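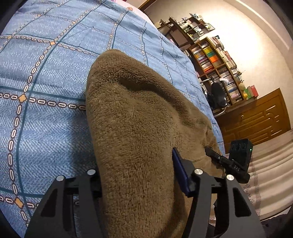 NENOVHAM — Jul 30, 2026

Stotidside Local History and Detecting Club
Minutes of the monthly meeting

Present: Mirjana Halilović (chair), Kamol Boonchu, Ruxandra Tudose, Ezekiel Ridgeway, and 20 members.
Absent: Jaruwan Wongsuwan.

1. Minutes of the last meeting
Approved with one correction. The coin recorded as a dime was a half dime.

2. Skosside field
Kamol reported on the second survey of the old mill lot. Nine items were logged, mostly harness buckles and flat buttons. One button has a maker's mark on the back that has not been identified. He will send a drawing to members. The north strip by the creek was too overgrown to search and will be tried again in September.

3. Permissions
The Nilsuwan farm has agreed to let the club back on the lower pasture after the hay is in. Members must sign in at the barn and fill all holes. The landowner keeps first choice of finds — same terms as last year.

4. Finds catalog
Ruxandra said the catalog now stands at 1,159 entries, of which 954 have a grid reference. She asked members to check their own entries from before the new form came in. Musket balls should be weighed in grams.

5. Money
Ezekiel moved to buy a second display case for the library. Seconded by Kamol. Carried, two opposed.

6. Other business
A member asked if pull tabs need to be logged. They do not. Digging tools left at the Skosside gate are with Ezekiel.

Next meeting in September, same room. Jaruwan to give the talk on militia buttons held over from this month.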